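4.2 What people did with the first cold bill

I'll start this section with the thing I got wrong, since it shaped how I read the rest of the interviews. When Jérémie Charpentier and I drew up the question guide, we assumed older householders in Gurirstead would talk about heating. We had a whole page on heating. We had prompts about thermostats, prompts about closing off rooms, prompts about wearing a coat indoors. And people did talk about it, once we asked, but what they wanted to talk about first was the bill itself – the paper, the layout, the day it came, who opened it and where it was put afterwards.

So this section is mostly about bills as objects. I know that sounds a bit precious for an energy hardship paper, but bear with me.

We interviewed 154 householders aged 65 and over, all of them customers of the retailer Lellel and all of them on the standard residential plan. (Section 3 covers recruitment, including the trouble we had getting renters to return our calls.) Most had been with the same supplier for as long as they'd lived at the address. Hardly any could name their tariff. Nearly all of them could tell me, to the dollar, what the last winter bill had been, and quite a few went and got it to show me before I'd finished my tea.

The winter bill covers the coldest stretch and lands in September, when people feel the worst ought to be over. That timing matters more than I'd expected. By then the heater is off most afternoons, the household has relaxed a little, and the amount owing belongs to a season they've already put behind them. One woman called it "paying for a holiday you hated." Another man kept the envelope shut for a week, and told me so quite cheerfully. 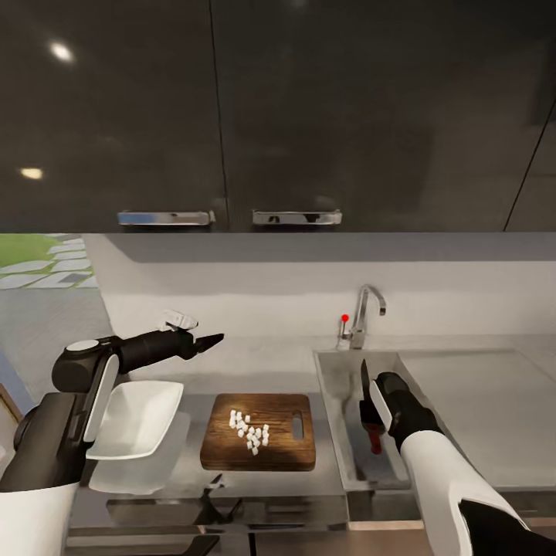 Once it was opened, the bill usually went to one of two places. Either it went on the fridge, in plain sight of everybody, or it went into a drawer with the rates notice and the car rego and was hardly ever discussed. I coded these as "displayed" and "filed," and I'll admit the labels are a bit tidy for what was going on. Some couples did both, in the sense that one partner put it on the fridge and the other quietly moved it to the drawer. Still, the split was useful. Households that displayed the bill tended to describe the cost as a shared problem, with talk of "we" and "us" and a fair bit of blaming the retailer. Households that filed it tended to leave it with one person, very often a widow or widower who had never handled the account while their spouse was alive.

Sylvain Cordier, who did the second round of coding, disagreed with me on this and I want to give his view a fair go. He thinks the fridge-or-drawer business mostly tracks living arrangements, and that a person living alone has no one to display a bill to. He's partly right. When I took the single-person households out, the pattern got weaker, though it didn't disappear. Our compromise was to report it as a theme and leave it out of the model in section 5, and I'm comfortable with that.

The next thing that came up, over and over, was the comparison graph. Lellel prints a little bar chart on the second page showing your usage against a household of the same size in your area. I imagine it was meant kindly. Among our participants it did a surprising amount of harm. People whose bar was taller felt told off, and people whose bar was shorter felt they'd been cold for no good reason, because the total had gone up anyway. Here's one exchange, lightly trimmed:

"I used less than the neighbours, it says so there. Less than the year before as well. And I'm paying more. So what's the lesson in that?"

I didn't have an answer, and she could see I didn't, and we moved on to her daughter's kitchen renovation for a while.

I should say something about concessions here too. A pensioner rebate exists, it's applied by the retailer, and you have to ask for it. Eleven would have been a nice small number of people to have missed out, but 11 was the number in the first street we visited! Some had never heard of it. Some had applied years back under a previous supplier and assumed it had followed them across. A few knew perfectly well and hadn't rung up, and these were the interviews I found hardest to write about. They didn't want to sit on hold, they didn't want to read a card number out to a stranger, and several felt the money ought to go to somebody worse off. That last reason turned up in houses where I'd kept my jacket on.
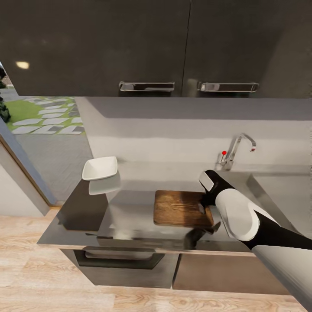 We'd gone in expecting the phone line to be the main barrier, mostly on the strength of the pilot. It was a barrier, sure, but the form put off more people than the phone did. The form asks for the name of the account holder exactly as it appears on the pension card, and in older couples those two names often don't match, either because the account is in a late husband's name or because of an initial somebody dropped in 2000 when the accounts were moved to a new system. Changing the account name is its own form. Jérémie tried the whole process at his own table with a participant's permission (and her sitting beside him, correcting his spelling), and they gave up before the end and had lunch.

What did work, in the households where something worked, was another person. Usually it was a daughter or son, sometimes the pharmacist, and in about 2 streets out of the whole study area it was the Jacquet drop-in desk at the library. People who'd been to the desk talked about it warmly and remembered who had helped them. They'd also learned to read page two properly, and some had gone home and explained it to the people next door. I'd love to put a figure on that knock-on effect but we didn't design for it, and the Cakitz follow-up survey only asks whether the respondent personally received help. That's a gap I'd fix if we ran this again.

The next section takes up payment plans, where the account holder's name causes trouble all over again.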